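Relabelling the fluorites

27 November 2023

The catalogue now stands at 188 specimens, of which 30 are fluorite, and the fluorites were the worst documented part of it. I spent most of the weekend putting that right.

The main fault was in the localities. When I began collecting I copied whatever the dealer had written on the card, so one drawer held "Weardale", "Durham", "N. Pennines" and "Co. Durham, England" for pieces that probably came from workings within a few miles of each other. I have now split the locality into four fields: mine, district, county, country. If the mine is not known the field stays blank. I no longer fill it in from colour or habit. Green twinned cubes are suggestive of certain pockets but they are not a label.

Old cards are kept. Each goes into a polyester sleeve under the specimen box, even when I think it is wrong, and my own view goes on a separate card with the date. Two of the fluorites came through Giorgia Benedetti, who had written her stock numbers on the underside in white ink over a varnish patch. I have left those alone and entered them as previous numbers.

Measurements were next. I take three, in millimetres, with plastic callipers, and then the edge length of the largest crystal. Steel jaws mark fluorite easily (it is only 4 on the Mohs scale) and it cleaves in four directions, so a careless nip on a corner will take the corner off. Weights are to the nearest gram. The heaviest piece is 3,034 g, nearly all of it matrix, and it needed the kitchen scales.

Fluorescence I recorded under longwave and shortwave separately, after ten minutes in a dark room. Most of the northern English pieces give the expected strong blue-violet under longwave and a weaker response under shortwave. One purple cube, sold to me as Weardale, gave almost nothing under either lamp. Weak response does not rule the locality out, but I have added a query to the card.

Storage has changed too. The purple and green specimens used to stand on an open shelf opposite a window, and the green ones in particular can lose colour in daylight. They are now in closed drawers, in card trays with 50 mm sides, on acid-free tissue. I tried foam first. It snags on sharp edges and sheds crumbs into the vugs, and getting them out with a soft brush took longer than the labelling.

Aleksi Peltonen has asked whether I shall put the list online. Possibly in March, once the calcites have been through the same process. There are more of them, and the old labels are in a worse state. Several say only "calcite".

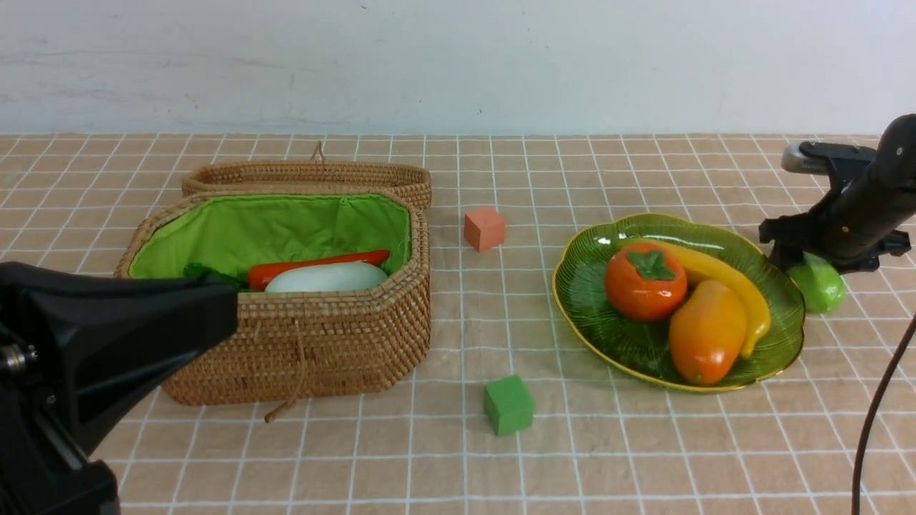
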